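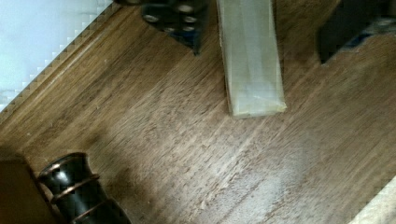

The Long Life of a Short-Stay Kitchen

Rental kitchens used to be an afterthought. A renter got two pans, a dull knife and a drawer of forks from four different sets. Guests ate out, or they complained, or they brought their own things in a box. That has changed in the last few years, and the people who fit out these rooms for a living say the change started with guests who stay longer.

Cameron Gunn runs Trovside, a small company that furnishes and looks after rental apartments in the old mill town of Dustlow. When the company started, most bookings were for a weekend. Now many are for a month or more. People come for a work contract, or while their own house is being repaired, and they cook every night.

"A weekend guest wants coffee," Gunn says. "A guest who stays until December wants a colander, a lid that fits and a place to put the onions."

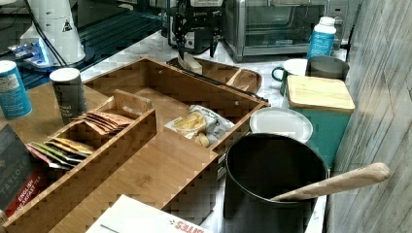
Tea and snacks share a bamboo organizer on the counter.

The first thing Trovside did was take things out. Gunn went through the apartments and removed any tool that did only one small job. Egg slicers went, and so did a fondue set that had never left its carton. In their place came a short list that is now the same in every unit: 2 good knives, a heavy skillet, a stockpot, mixing bowls that nest, and a full set of measuring cups.

Tea was harder to settle. Some owners wanted a big choice in every kitchen, and others thought it was a waste of money. Trovside tried leaving none at all for one winter. Guests asked for it so often that the company brought it back and put the cost into the cleaning fee.

The second change was to the paperwork. Each kitchen used to come with a binder of rules, and the one at the Collado building ran to 10 pages. It covered the oven, the trash, the windows and a long dispute with a neighbor over bottle recycling. Gunn cut it to a single card. Calls from guests went down, which surprised the owners, who had expected more of them.

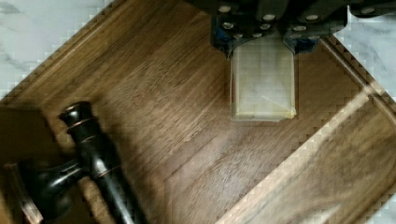 Storage is where most owners still get it wrong, in Gunn's view. They fill the cabinets with dishes for a dinner party and leave no shelf for groceries. A family that shops once a week needs at least one empty cabinet and most of the refrigerator. Trovside now asks owners to clear their own food out completely, down to the half-used jars of mustard. Some refuse. One owner kept a locked spice cabinet for seven years and lost the key in the second.

Repairs have their own schedule. Wood gets oiled between long stays, and nonstick pans are replaced before anyone has to ask. Nornus, the firm that handles the company's laundry, also collects worn dish towels and cuts them into cleaning rags. The cost is small – less than one lost booking, Gunn says – but it has to be planned for, and many first-time owners leave it out of their budgets.

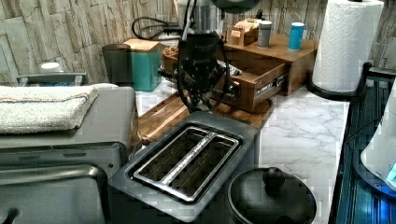
DUSTLOW, September 2024

The Collado building stands at the low end of Mill Street, with 1719 cut into the stone over its front door. It was a wool store first, then a row of workshops, and it has held apartments for most of Gunn's life. The walls are thick, the stairs are steep, and a delivery of anything larger than a microwave takes a full morning.

Gunn is getting the top-floor unit ready for a nurse on a long contract. She has asked one question by email, about whether there is a decent bread knife. There was one on the list already. Gunn sharpened it anyway and wrote back the same day.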